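Household Records and Storage
Handout 2: Sorting, Bins, and the Things You Can't Name
Instructor: Myfanwy Ellis
For class Thu 20 October

Read this before class. Last time several people read it during class, and I could see your lips moving.

Where we left off

Last week was about paper. You learned that a file called "Important" fills up faster than any other, and that a file called "Misc" is where the important things go. The same two problems come back this week with objects, which are worse because they don't stack.

The main terms

A category is a group of things you would look for in the same mood. That is my definition and the textbook disagrees with it. The textbook sorts by material: metal with metal, cloth with cloth. This works well in a warehouse. In a house it puts the good scissors in with the cake pans.

A home is the one place a thing goes back to. If a thing has two homes, it is always in the other one.

A holding bin is a container for things waiting to be sorted. It should be open at the top and ugly enough that you want it gone. It should also be a solid color, so you can tell a family member "the blue one" and have some hope of being obeyed. 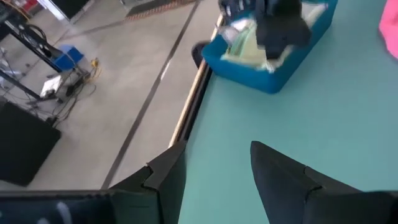
Fig. 1. Blue bin on a work surface.

Notice I said one holding bin. Students always ask if they can have a second. The second bin is where you put what you didn't feel like sorting out of the first, and we have a word for a house run that way, but it isn't on the test.

The Uvonness inventory

Our main case this term is the Uvonness house, which was emptied in August after the owner moved in with her daughter. Her nephew wrote the inventory. It runs to 747 entries. He began with care: entry 2 reads "brass lamp, green shade, left hall table, cord sound." By entry 80 he is writing "lamp." Further on there is a long stretch that reads "as before," and what it was before is anyone's guess.

There are 21 entries that say only "thing." We will spend most of class on these. Bring your copy.

Questions to keep in mind as you read it:

At what point does he stop saying where an object was found? Does he stop all at once or does it fade?

He lists the Bekine teapot and its lid far apart. Were they kept apart, or did he walk away and come back?

Who was the list for? The daughter wanted to know what to keep. The nephew seems to have wanted to go home.

The Lloyd method and the Skaltus method

You need to be able to tell these apart. Lloyd has you take everything out of a room, sort it on the floor, and put back what you want. It is thorough, and you will be sleeping on the couch until it's done. Skaltus has you do one drawer a day and never look at the room as a whole. People who use Skaltus tend to be calm. Their garages are another matter.

In your write-up, don't tell me you would "combine the best of both." Everyone writes that. Pick one and suffer for it.

Soft goods and loose bits

Hard objects hold still while you make up your mind. Soft ones don't. Yarn ends, stuffing, scraps of felt, and whatever comes off a bath mat all share one trait, which is that you can't say how many you have. Write them down by the bag, or by the handful if you have no bag. Put the color first, as that is the part you will remember. "Yellow fluff, one tuft" is a perfectly good entry and better than anything the nephew managed after lunch.
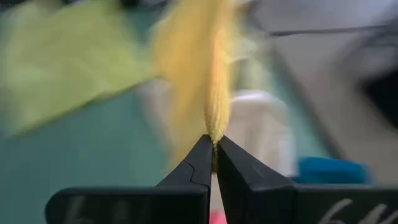 Homework

1. Pick one drawer in your home. The kitchen one, you know the one.
2. Write an entry for each object in it, with location and condition. "Fine" is not a condition.
3. Mark any object you could not name. Do not ask anyone else in the house what it is until you have written your own guess.
4. Hand in the list on paper, stapled. Folding the corner over is not stapling.

Late lists go in my holding bin.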